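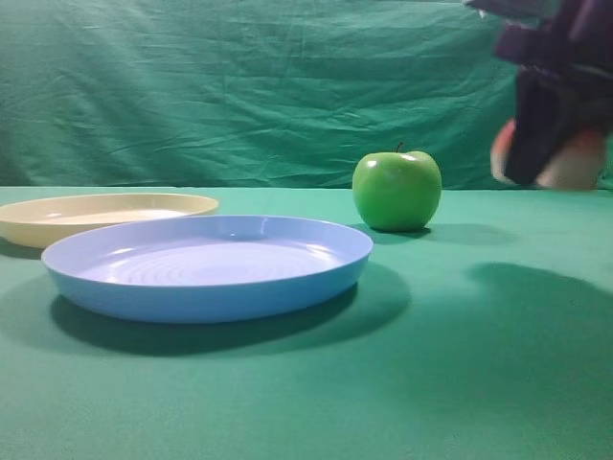 I have collected old bicycle bells for 15 years, and my opinion is that we should stop re-plating them. I know many members of our club do not agree. When I look through the sale lists today, almost every bell shines like a new spoon, and the sellers take much care to show this shine. A plain green cloth, hung up behind the table and another of the same sort laid over it, is background enough for any bell, and I do not mind if the cloth has creases. What I mind is when the creases in the cloth are the only sign of age I can find in the whole advertisement.

My first bell was a Rellance with a thumb lever, bought from Concetta Costa at the spring swap meeting in Drarnley. The nickel was gone on one side, where the rain had come in at the previous owner's shed. Inside the dome there was a small number 13 scratched by hand. I still do not know who made it or why. If that bell had gone to the plating shop, the number would have been polished away before I ever saw it, and I would have had one question less to think about in the evenings.

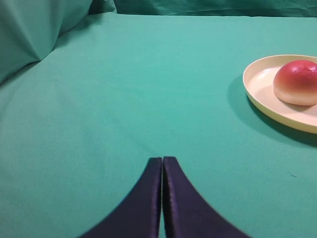 What we lose in the bath

Before new nickel is put on, the old surface must be stripped and then polished. On a thick casting this is perhaps not a tragedy. On a thin pressed dome it is a serious matter. The maker's name becomes soft and the edges of the letters become round. I own 2 Berrada bells from what I believe is the same pattern, one original and one re-plated, and on the second you can hardly read the second half of the name.

The sound changes also. Hyun-seo Koo thinks I imagine this, and he has better ears than me, so I will not insist. But I have rung them both in the kitchen many times, and the original one sings longer.

There is also the question of the screws. A plating shop does not love your screws. They come back in a paper bag, or they do not come back, and then somebody puts in modern ones with a cross head. I have seen this on a Rostness bell offered at 600, and the seller described it as "fully correct".
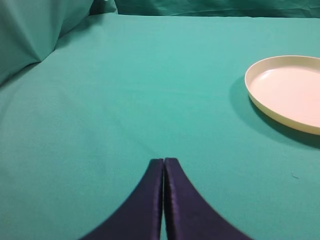 What the other side says

Rania Amrani wrote to me in May that a bell is made to be on a bicycle, and a bicycle restored with fresh paint looks foolish with a brown bell on the handlebar. I accept this. If you have rebuilt the whole machine, then a shiny bell belongs to it, and you may do as you like with your own property. I only ask that you take a poor bell for this purpose and leave the good ones alone.

The argument I cannot accept is that re-plating "saves" the bell. Light oil and a soft cloth will slow down the rust very well. Take the dome off, clean the gears with an old toothbrush, put a little grease on the spring and stop there. It is an hour of work. I would like our club to write one more line in the sale rules, that the seller must say if the plating is new. Kamala Poduval has already begun to do it in her own lists, and her bells still find buyers.
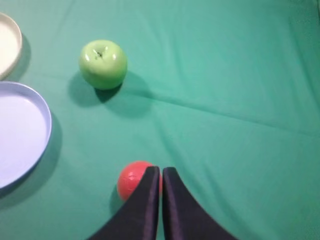
Green apple on a green cloth.

If any reader has a Rellance bell with a number scratched inside the dome, I would be very glad to hear which number it is. Please do not clean it first.

Contact the editor | Copyright Drarnley Bell and Lamp Collectors | Back to top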